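The toilet room at Hudell: an afternoon among the lids

Posted 2024-12-19

I have now spent an entire afternoon talking about toilets, and I would do it again tomorrow. The showroom manager at Hudell asked me to leave names out of this piece ("put the toilets in it, they're better looking"), so I'll just call her the manager. She has been selling bathrooms for most of her working life, first at a big supply house and then, since June, out of the new place in Pradport, where the toilets have a room to themselves.

That room is what I came for. In most showrooms the toilets are tucked in behind the vanities, and you end up squeezing past a shower door to look at one. Hudell puts them out along the walls with marbled tile underfoot, and you can walk right up.

"People will sit on six sofas before they buy one," she told me. "Then they'll buy a toilet off a picture the size of a stamp. I wanted a room where you could take your time, lift a lid, put your hand on the side of it. You're going to own this thing for decades!"

We started with the difference everyone asks her about, the two-piece against the one-piece. A two-piece has a tank bolted onto a bowl. It's usually cheaper, it's easier to carry up a flight of stairs, and if the tank cracks you can replace the tank. A one-piece is cast as a single body, so there's no joint in the middle to clean around, and it tends to look sleeker. It's also heavy.

"I've helped carry a one-piece up to a third floor," she said, "and I still think about it."

She won't say which is better. She asks who is going to be cleaning it and how old the house is, and goes from there.

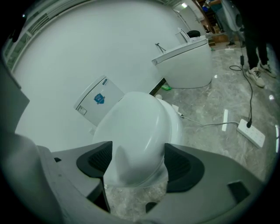
A closed lid and a curved front in the toilet room, with a power strip on the floor.

Power comes up early in any conversation at Hudell, and it surprises people. A smart toilet, or even a plain one with a washing seat added, needs an outlet close by. In an older house there often isn't one anywhere near the toilet, and the manager says this is where budgets go sideways. She had a couple set their hearts on a Drumon with a heated seat and a night light, priced at 1280 dollars, and then learn that the wall behind it was solid masonry with no wiring at all. The electrician wanted another 436.

"They did it, and they love it," she said. "But I'd like people to hear that number from me on the first visit. So now I ask. Where's your outlet? If they don't know, I send them home to look, and I ask them to take a picture of the wall while they're at it."

She also asks for the rough-in, the distance from the finished wall to the center of the floor bolts. Twelve inches is the usual one in American houses, but tens and fourteens are out there, mostly in older places. Measure from the wall itself and leave the baseboard out of it. She has a tape measure in her jacket pocket and got it out several times while we talked, once to show me on her own knee how high a comfort-height seat comes.

I asked her what people do when they first walk in. She laughed. "They whisper! Every time. It's like a library. Then somebody finally sits down, with the lid closed and their coat on, and the whole family relaxes."

Sitting is encouraged, by the way. Round bowls save a little space in front and elongated ones are more comfortable for most adults, and you can read that sentence all day without knowing which one you'd want. I sat on one of each. I'm an elongated person, apparently, and I would never have guessed how quickly I'd know.
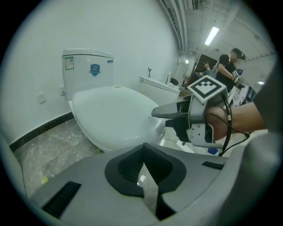

Do soft-close lids wear out?

They can. The little dampers in the hinges lose their resistance after years of use, sooner if somebody in the house pushes the lid down by hand. The manager's advice is to let it fall by itself and to check before buying that the seat can be replaced separately. On most models it can, and changing one takes a few minutes.

From there we got onto flushing, and she really lit up. She likes a push button on the tank lid, the kind you press from above, and she likes it best for families with small kids who hang off levers. Her caution is that you need clear space over the tank. A low shelf back there means you'll be reaching under it every single time, and she has talked more than one customer out of a shelf.

Wall-hung models get their own little speech. They make a small bathroom feel bigger and you can run a mop straight underneath, which she demonstrated with an imaginary mop and a great deal of energy. The ones with a hidden tank need a steel carrier inside the wall, though, so they belong in a full remodel. "If the wall is already open, let's talk," she said. "If the wall is tiled and you like the tile, let me show you something else."
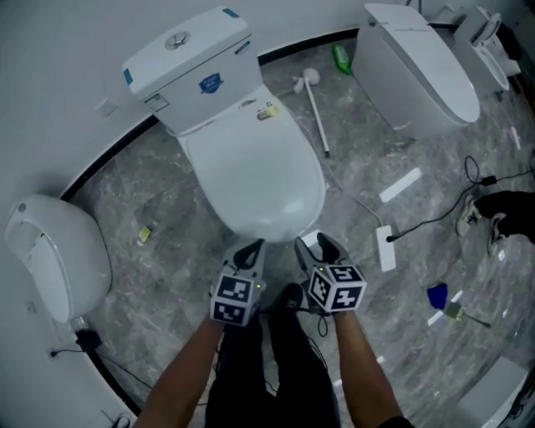 A two-piece with a push button on the tank lid, and a smart toilet close by.

Her own toilet at home is a plain Campos two-piece with no cord and no remote. I had expected something with a control panel. She shrugged and said it flushes well and she knows how to fix every part of it, and that a fill valve is a cheap Saturday-morning sort of job that anyone can learn.

Budget was my last topic. Her advice is to keep some money back for what goes around the toilet: a new shutoff valve, a new supply line, a fresh seal, and a decent seat if the one in the box feels flimsy. She would take a mid-priced bowl with all of those over a 2000 dollar one hooked up to a crusty old valve.

Before I left she had me try 4 more lids, one after another, to feel the difference in the hinges. One came down so slowly that we had started talking about floor tile before it landed. I've written down the model, and I'm going home to measure my wall.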